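在颜色面前慢慢来:与配色师袁诗语聊天

到袁诗语(Shiyu Yuan)的工作室去,要先穿过一条卖五金和旧灯具的小街,再爬三层没有电梯的楼梯。十月的下午三点多,楼道里已经有些暗了,我一边爬一边想,一个靠眼睛吃饭的人,怎么挑了这么个地方。进了门才明白,她的窗户朝北,又高又宽,光线平平地铺进来,桌上的纸、墙上的布、她手里的茶杯,都显得特别老实。

“我看房子的时候,中介一直跟我道歉,说这间没有太阳,”她笑着给我倒茶,“我说没太阳才好呢,太阳一来,什么颜色都要撒谎。”

袁诗语今年59岁,做配色做了20年。在那之前她在中学教地理,再往前,她说自己是个“什么都想学一点、什么都没学完的人”。她的工作讲起来不复杂:别人要刷房子、装店铺、翻新一间幼儿园或者诊所,拿不准用什么颜色,就来找她。可我们从茶聊到午饭剩下的芝麻饼,又从芝麻饼聊到她母亲的衣柜,足足过了一个钟头,才正式聊到“颜色”这两个字上。我倒也不着急,她讲什么都好听。

衣柜的事值得记一笔。她母亲年轻时在布店做过会计,家里攒了许多零头布,按深浅叠在柜子里,一层一层,中间夹着报纸。“我小时候最喜欢干的事,就是把它们全抽出来,再按我自己的意思叠回去。”她说,“我妈按深浅,我偏不。我喜欢把一块很旧的藕荷色,放在一块特别凶的绿旁边。我妈看了说,你这是叫它们吵架。我就说,可是吵起来好看呀。”

母亲没有把布再叠回去。她说直到现在,给客人搭样板的时候,手一伸出去,还是那个动作,抽出来,放下,退一步,再换。

真正把她带进这一行的,是住在乌略拉(Ullora)的老师卡拉·奥坎波(Karla Ocampo)。那时袁诗语刚辞了学校的工作,跟着朋友去那座海边小城住了几个月,本来打算学陶,结果陶坊的窑坏了,等着修,她闲着没事,就去帮奥坎波给一栋老公寓的楼梯间调漆。

“她头一天给我一桶白漆,让我调出楼梯间墙上原来的那个白。我心想白还不好调吗?调了一整天。”袁诗语说到这里把杯子放下,两只手比划起来,“我调出来的,刷上去全是补丁!老墙上的白,里面有灰,有一点点黄,还有一点说不出来的粉,也许是对面屋顶映过来的。奥坎波也不说我,就站在楼梯下面吃橘子。等我实在不行了,她才说,你先别看墙了,你去看看对面。”

那栋公寓在孔特雷拉斯街(Contreras)上,对面是一排红瓦房。瓦的颜色借着下午的光,一点点爬到墙上来。她从那以后养成一个习惯,去看任何一间屋子,先不进门,在外面绕一圈,看看邻居家是什么颜色,看看有没有树,树掉不掉叶子。“客人有时候很奇怪,付了钱请我来看客厅,我在楼下看人家的树。”

我问她,这些年来,客人最常跟她说的一句话是什么。

她想都没想:“不要太跳。”

说完我们俩都笑了。她说几乎每一家都是这样开头的,不要太跳,要耐看,要温馨,最好是米色。她一点也不讨厌米色,相反,她觉得米色是很见功夫的,差一点就像旧绷带。可是她也总忍不住多问两句:您小时候家里是什么颜色的?您最喜欢的那件衣服呢?您出去旅行,回来以后还记得哪一扇门?

“问着问着,人就松下来了。有一位先生,一开始只肯要浅灰,后来跟我讲他外婆家的水缸,讲了半天,最后书房刷了一个很深的釉绿。他太太后来跟我说,他下班回来就往书房里一坐,也不看书,就坐着。”

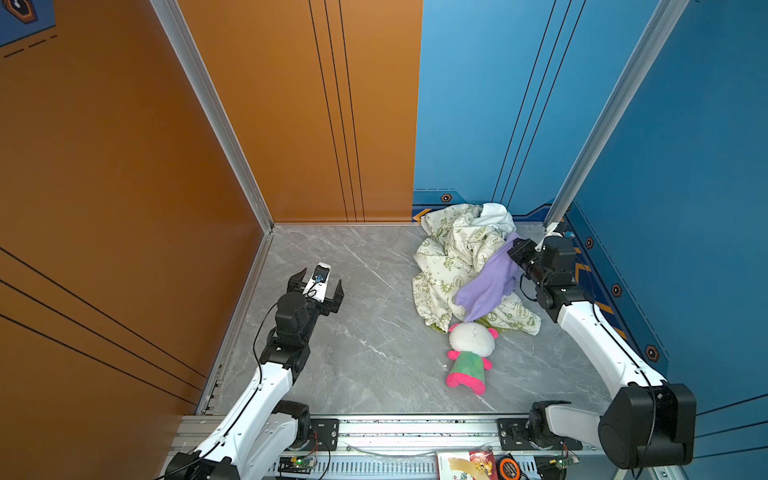

橙色墙面与蓝色墙面相接,地面是灰色大理石纹。

话头自然就到了那些“太跳”的颜色上。袁诗语对橙色和蓝色有一种近乎偏心的喜爱,讲起来语速都快了不少。这两个颜色在色环上遥遥相对,学过一点美术的人都知道它们是互补色,放在一起会把对方衬得更亮。教科书上一句话的事,真到了墙上,麻烦就多了。

“最要紧的是谁多谁少。”她从抽屉里翻出两张色卡,一张橙,一张蓝,用手掌盖住橙的一大半,“你看,这样蓝就安静了,橙像一盏灯。你要是一半对一半,它们就谁也不让谁,眼睛坐不下来。当然啦,也有人就是要这个劲头,小朋友的活动室,楼下的健身房,进去就要有精神,那你一半一半也行的。可是你别在卧室里这么干,我拦过好几个。”

我问她拦住了没有。“拦住了几个。有一个没拦住,睡了三个星期,打电话来问我有没有便宜的米色。”

她又说到两种颜色相接的那条边。外行往往只顾着挑颜色,忘了颜色和颜色总得在什么地方碰面。是碰在墙角上,还是碰在一面墙的中间?中间要不要压一根线?线用深的还是浅的?金属的、木头的,还是干脆不要?她的经验是,越是强烈的颜色,交界的地方越要干脆,最怕的是手一抖,边上毛毛的,好像两种颜色都心虚。遇到墙角,她一般就让它们在墙角换,屋子自己已经给了你一条线,何必再添。要是非得在平面上换,她会压一条窄窄的深色,或者让一组细线从其中一边走过去,叫眼睛有个台阶。

“细线很有用,可是也很容易用坏。”她说,“竖着走,屋子就高一点;斜着走,就有点要跑起来的意思。我年轻的时候爱用斜线,什么都想让它跑。现在年纪大了,觉得屋子还是站着比较好。”

说到这里她起身去关窗,楼下有人在锯铝管,声音尖得很。回来的时候她手里多了一个铁盒子,打开来,里面密密地码着小纸片,每一片都只有邮票那么大,背面用铅笔写着编号。

这就是她朋友们常常提起的那套“伊托夫”(Itov)。名字的来历她卖了个关子,只说是从前家里一只猫的名字。这套色卡她从乌略拉回来以后就开始做,看见喜欢的颜色,就回来自己调,调准了刷在纸上,晾好,裁下来,写上号。到我去的那天,一共1338张。

“没什么用,”她很坦然,“漆厂的色卡比我这个准,也比我这个耐放。我早年有几张红的,现在都不太红了。可是漆厂的色卡上写的是编号,我这个上面,你看。”

她抽出一张给我。是一种暗暗的黄,背面编号底下写着:雨后的公交站,长椅,左边那条。又抽一张,青灰色的,写着:邻居家鱼摊的冰。还有一张几乎是黑的,只在斜着看的时候透出一点紫,上面写着:茄子,没洗。

我捧着那个盒子看了很久,茶都凉了。她也不催,在旁边剥芝麻饼的包装纸。
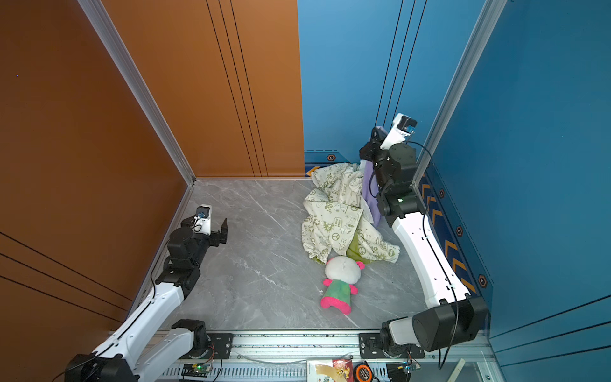

地面的事,是她自己提起来的。她说大家聊配色总是聊墙,把地面当成已经定了的东西,可人在屋子里,低头的时候比抬头多得多。铺什么样的地,墙就得跟着让一让。石纹的地尤其要当心,纹路本身就是一种颜色,又多又碎,墙上要是再来花的,就乱成一锅粥。她喜欢灰色的石纹,觉得它脾气好,配冷的配暖的都过得去,唯一的缺点是在北边的屋子里容易显得清冷,这时候她会劝客人在别处补一点暖,一块毯子、几个垫子都行,用不着动墙。

“软的东西最好商量。”她说,“墙刷错了要搬家具、要铺塑料布、要请师傅。垫子买错了,送给妹妹就是了。我妹妹家里有7个垫子,都是我买错的。”

这几年她也替一些厂家看颜色。维特内蒂(Vitenetti)是一家做水性墙漆的小厂,老板是个急性子,每一季都想出新色,出了又嫌卖得慢。袁诗语去给他们开过会,讲了一个下午,中心意思是请他们少出一点。我问厂家听了没有,她摇头又点头,说那一季还是照出,不过有两种绿合并成了一种,名字也改了。原先叫“晨雾森林之吻”,改成了“苔”。

“名字这个事,我是真有意见。”说到这儿她坐直了,神情很认真,“你给人家一个颜色,叫‘托斯卡纳的午后’,人家脑子里就先有了一个午后,回去刷上墙,发现自己家里没有那个午后,就失望了。可是那个颜色没有错呀!你叫它土黄,人家刷上去,说咦,这个土黄真好看。”

我说那您自己的“雨后的公交站”呢?

她愣了一下,拍着桌子大笑,说那不一样,那是写给自己看的,又不卖。

我还准备了几个挺正经的问题,比如怎么看流行色,比如手机屏幕是不是改变了大家看颜色的方式。流行色她三言两语就放过去了,说每年都会看一看,像看天气预报,带不带伞还是自己决定。屏幕的事她倒想得很多。现在客人来,十个里有九个先递手机,给她看存下来的照片,说就要这个。她从来不直接说不行,只请对方把手机亮度调低,再调高,再拿到窗口去,再拿回来。

“调这么几下,他自己就问我了,袁老师,到底哪一个才是真的?我说,你先在墙上刷一块,要大,起码得有饭桌那么大,早上看,中午看,晚上开了灯再看,做饭的时候也瞄一眼。看上一个礼拜再来找我。”

有人嫌一个礼拜太长,她就让他们想想这面墙要陪他们多少年。也有人看着看着就看出了感情,原本说好只是试一试的那一块,舍不得盖掉,后来在四周加了一圈木条,当画挂着。她给我看了那户人家寄来的明信片,字写得歪歪扭扭,是家里的小孩写的,说我们家的绿方块很好,猫喜欢靠着它睡觉。

我又问起奥坎波。她说老师前些年就不接活了,眼睛动过手术,看蓝色比从前亮,刚拆纱布那阵子常打电话来,兴奋得不得了,说海怎么是这个样子的,我从前都给人家调错了!两个人就在电话里把从前做过的房子一栋一栋拿出来讲,哪一栋的蓝应该再灰一点,哪一栋当时就觉得不对。“讲到后来她说,要不我们回去重刷吧。我说好啊,你爬梯子。”

明年春天,袁诗语打算再去一趟乌略拉,住得久一些。孔特雷拉斯街上那个楼梯间,她听说还是原来的白,只是扶手换过了。她想带一小盒空白纸片去,把那个白再调一遍,看看这回要花多长时间。伊托夫里面一直没有这一张,我问为什么,她说那时候没调准,不好意思放。

走的时候天快黑了,她坚持送我到二楼,因为三楼的灯泡坏了。走到转角,她忽然停下来,指着墙上一块剥落的旧漆让我看,底下露出来一小片淡淡的蓝绿。她在这楼里上上下下这么些年,也是上个星期才发现的。

“你带纸了没有?”她问我。

我把采访本后面的空白页撕了一张给她,她掏出铅笔,就着楼下透上来的光,在上面写了“二楼半”三个字,折好放进了口袋。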